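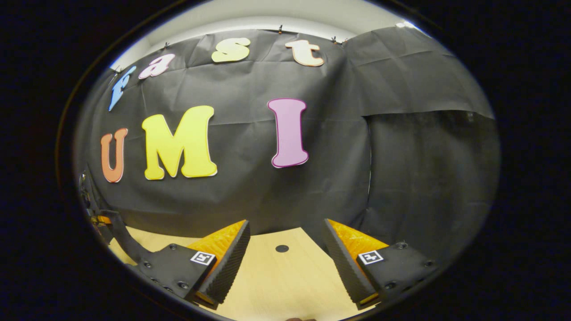 Drollance Evening Program — Display and Wayfinding, Unit 4
Print this page | E-mail this page

Letter size, stroke and contrast

1. Height and distance
The working rule in this course is height = distance / 300, with both values in the same unit. At 3,000 mm the rule gives a height of 10 mm, so the 9 mm stock letters in the Takell set fail at that distance. The height meant is cap height. For lowercase, measure the x-height, the height of the letter body without the parts that rise above it or drop below it. A word in lowercase must be set larger than the same word in capitals to meet the rule.

The rule gives a minimum for a standing reader with normal sight and even light. Double the result for corridors and stairs.

2. Stroke
Stroke width is given as a fraction of letter height. Dark letters on a light ground read well at 1/6. Light letters on a dark ground appear to spread, an effect called irradiation, and are usually cut thinner. The effect is stronger on lit signs than on matte board.

3. Contrast
Contrast depends on the difference in lightness between letter and ground. Two different hues of equal lightness will merge at a distance. To test a pair, photograph a sample and convert it to gray. Where letters of several hues share one ground, test each hue separately and record the lowest result.
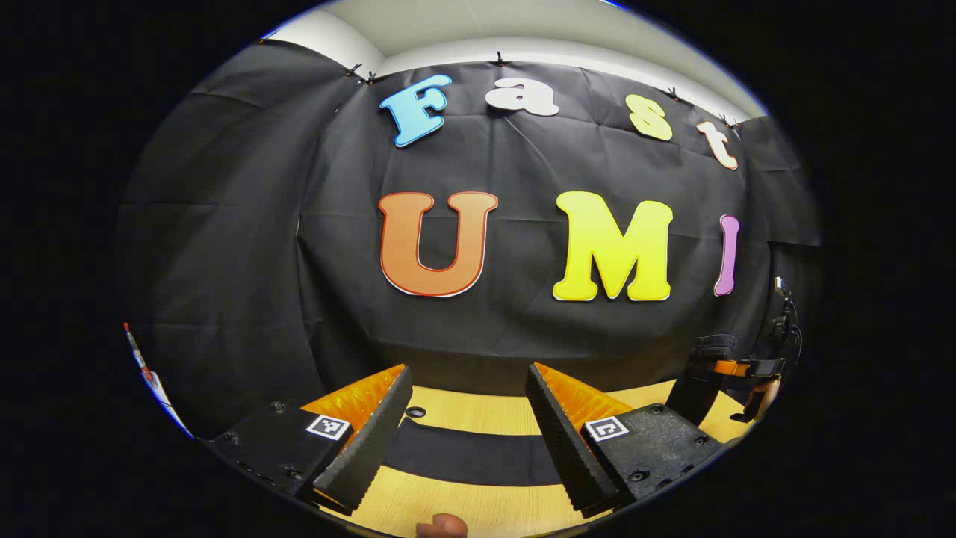
Fig. 4.1. Cut-out letters in mixed hues on a black ground.

4. Spacing
Equal gaps between letters do not look equal. Round and open shapes need less space beside them than straight stems. Set the widest-looking pair first, as tight as it will go, and match the remaining pairs to it by eye. On a curved baseline the tops of the letters fan apart, so adjust at mid-height.

5. Exercise
Take one sign from the Skorkach plan and one from the Lagos plan. For each, state the reading distance, required cap height and stroke width. Show the arithmetic. Hand in at Room 109 before the March review.

Last updated: January 28, 2020

Comments (3)

In section 1, does the doubling apply to the x-height as well?

Yes. Double whichever height you measured.

The Lagos plan has no scale bar on the second sheet — use the one on the first sheet, they match.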